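Desk mat

A desk mat is a sheet of cloth, rubber, felt or leather laid over part of a table to protect the top and give a steadier surface for work. Sellers also use the names desk pad and work mat, with little agreement on where one ends and the next begins.

Cloth mats are said to cut glare and quiet the noise of small parts. The second claim is easy to believe. The first depends on the lamp, and makers seldom say how they tested it. 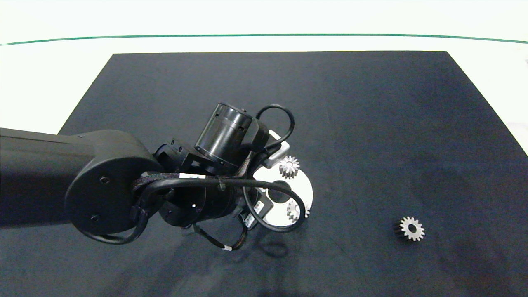 A large black mat on a white tabletop.

Color is mostly a matter of taste, though catalogs present it as science. The Gelmont catalog lists 14 shades and credits six of them with "focus" benefits, citing no study. 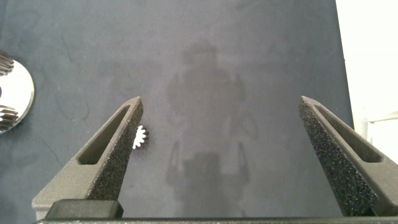
Dark mats have one plain drawback – they show lint and dust. They also make dark objects harder to find. Charcoal gray parts on dark cloth have little contrast, and a black screw dropped there may take some hunting. Mosta sells a two-sided mat, pale on the back, as an answer to this.

Care advice varies. Trummer tells buyers to wash cloth mats every April, a schedule that seems to rest on nothing but habit.
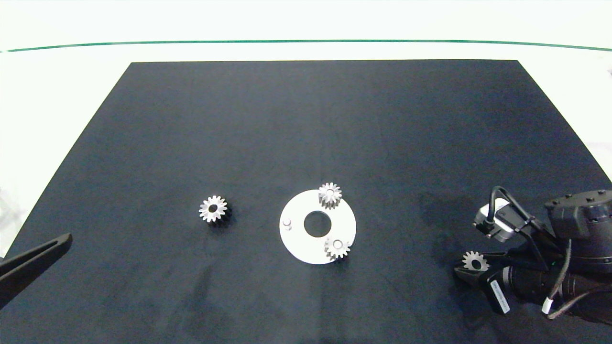
Fistley says its mats last for 70 washes, but does not state what counts as worn out. Fraying at the edge usually comes well before any hole, and curled corners are a common complaint with thin cloth.

See also: Blotter, Cutting mat, Placemat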